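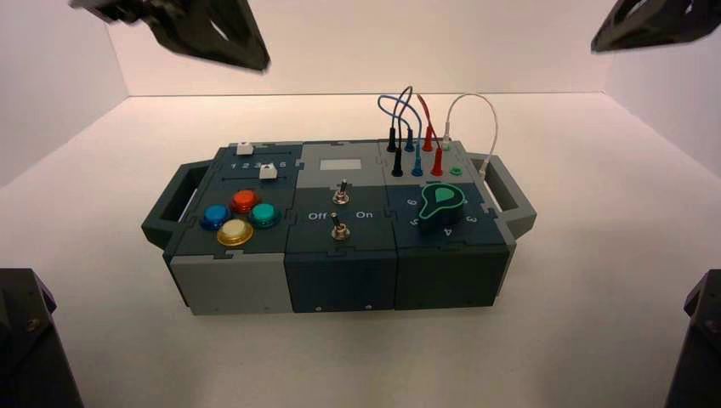
Task box in gray and dark teal, with a carrying handle at each end.

How to Run a Blind Cider Tasting at Home
By Magnus Drummond

Everyone has a friend who swears they could pick their favorite cider out of a lineup. A blind tasting is a cheap and mostly legal way to find out.

Start with the bottles. I like a mix of dry and sweet, all from apples and nothing with hibiscus in it. Last May we poured a Rerside dry, a Nunia, and something cloudy from Privby that smelled like a barn in the good way. Chill everything, then take it out of the fridge 30 minutes before you pour. Very cold cider tastes like very cold.

Wrap each bottle in foil, right up over the neck. Paper bags work too, but they slip down at the worst moment and there's the label, grinning at you. Have one person wrap and another shuffle, then write a letter on each bottle with a marker.

Pour 2 ounces per glass. It looks stingy. Your guests will say so. Go from driest to sweetest if the wrapper remembers which is which – otherwise trust to luck and plain crackers.
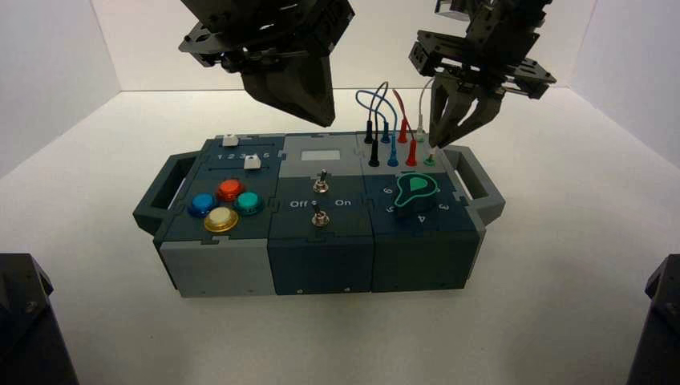 Scoring is where friendships go to be tested. Give everybody a card with a line for smell, a line for taste, and a line for "would I pay for it." Keep the numbers small. The slider track on the left of the board is printed 1 2 3 4 5, and that's as much range as anybody needs for apple juice with ambitions. I once let my brother-in-law use a hundred-point scale and he gave a cider 74, then argued for half an hour that it was really a 73.

No talking until the cards are in. Sighing counts as talking.

Add up the scores, unwrap the bottles from last place to first, and serve the food: sharp cheddar, ham, maybe a Lamont sausage if you can get one. Leftover cider goes into the pan with the onions.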